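Sisters keep the Trernance porch nights going

Got Ginette Coste on the phone between load-in and sound check, so this one's quick. She and her sister Monique are the two halves of Doltton, the fiddle-and-guitar act that's been holding down the back porch at Trernance all winter. New record too. More on that in a sec.

"We had 12 songs and hated half of them," Ginette said. "Monique hated the other half. So we wrote more in June and cut it in a hurry."

The record is called Goicoechea, after the street they grew up on. Monique can spell it. Ginette says she still has to look.

Most of it was done live, both of them in one room, no headphones. There's a waltz on side two that I've had stuck in my head since last week. Ginette didn't want it on there. "Too slow. Monique sat on the floor and said she wasn't leaving til I played it right."
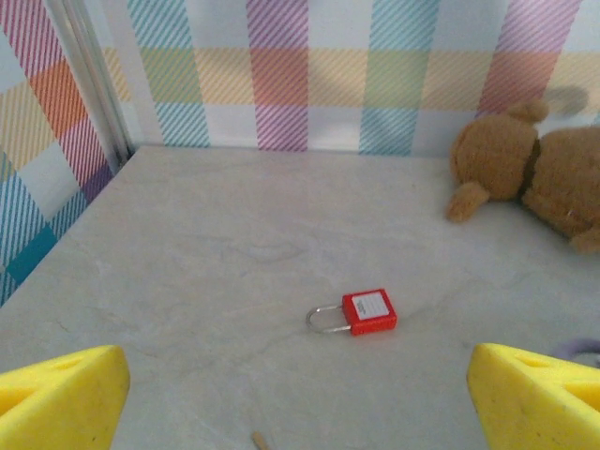
Asked about the crowd at Trernance, she laughed. The porch holds 50 if people are friendly. First night was mostly cousins. Now folks show up early with lawn chairs and blankets, and theres a guy who requests the same train song every time.

"We don't know that song. We've never known it. Monique is finally learning it so he'll quit asking."

Monique grabbed the phone at this point. Wanted it on the record that she tunes faster, drives better and picked the set list. Also that the opener, Dokent, is worth coming early for. Loud, three chords, real good drummer. "They make us sound like a church social, and I'm fine with that," she said.

Any plans to tour? Ginette back on the line now. A few dates down south maybe, if the van holds up. Nothing booked. "I like sleeping in my own bed. Put that in."

The record release show is 30th January on the porch, heaters going. Dokent first, then the sisters, then whoever brought something to play. CDs at the door, cash is easiest.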